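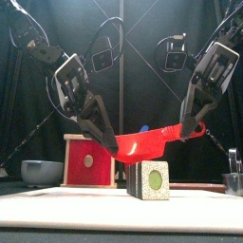
The Standico work surface is a sealed top and should be cleaned dry before any liquid is applied. Grit left under a wet cloth will scratch the finish, and scratches are not covered by the warranty. Remove solid debris with a soft brush and a plastic scoop. A strong color helps: a red scoop over a white top, as in Figure 4-1, is easy to find again at the end of a shift. Do not use metal pans, putty knives or razor scrapers on the surface.

4.1 Daily cleaning

1. Move all loose items to a tray or side shelf.
2. Brush from the back of the top toward the front. Use light pressure.
3. Collect the debris in the scoop and empty it into a lined bin.
4. Wipe the top with a dry microfiber cloth.
5. Mix Catlow neutral cleaner with lukewarm water, 4 mL of cleaner to 1000 mL of water.
6. Dampen a second cloth and wipe in straight, overlapping strokes.
7. Dry the surface with a clean cloth.

Note: Do not spray cleaner directly onto the top. Liquid can enter the seam between the top and the edge band.

CAUTION: Do not mix Catlow cleaner with bleach or with any product that contains ammonia.

4.2 Enclosed tables

Tables fitted with curtains or fabric panels collect lint along the foot of each panel. Clean the panels first and the top last.

1. Turn off any fan that draws air through the enclosure.
2. Vacuum the panels from top to bottom with the upholstery nozzle. Set suction to low.
3. Wipe any tension cables with a dry cloth. Hold the cable with your free hand while wiping.
4. Check brackets for movement. Tighten by hand, then a quarter turn with the wrench.
5. Clean the top as described in 4.1.

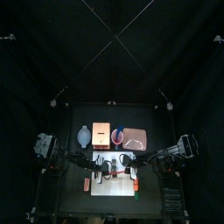
Figure 4-2. Table in a black fabric-walled enclosure; two thin cables cross in an X.

Note: Fabric panels may be removed for washing. See the care label for temperature. Hang panels until fully dry before refitting them.

CAUTION: Do not hang tools, lamps or clothing from a tension cable.

4.3 Stain removal

Marker and ink: apply isopropyl alcohol to a cloth, not to the top. Wipe once, turn the cloth and wipe again. Rinse with water.

Adhesive residue: warm with a hair dryer on the low setting for about 300 seconds, then roll the residue off with a thumb or a plastic card.

Oil and grease: apply undiluted Catlow cleaner, wait two minutes, and rinse twice.

Rust marks: use Ristoma paste. Test it on the underside of the top first.

4.4 Storing cleaning tools
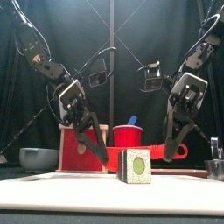
Cleaning tools last longer when they are stored off the floor with no weight on the bristles. Use the hook rail supplied with the table, or a shelf at least as deep as the longest tool. Measure before choosing a shelf, and allow for the full length of anything long-handled, such as the red item in Figure 4-3. Rinse brushes weekly and replace them when the bristles splay.

4.5 Edge seal inspection

Inspect the edge seal every May and after any move. Reseal with Wyss clear sealant if a gap is visible. The seal is rated for 4000 wet wipes under normal use.

Section revised November 23, 2022. Approved: Declan Cosgrove.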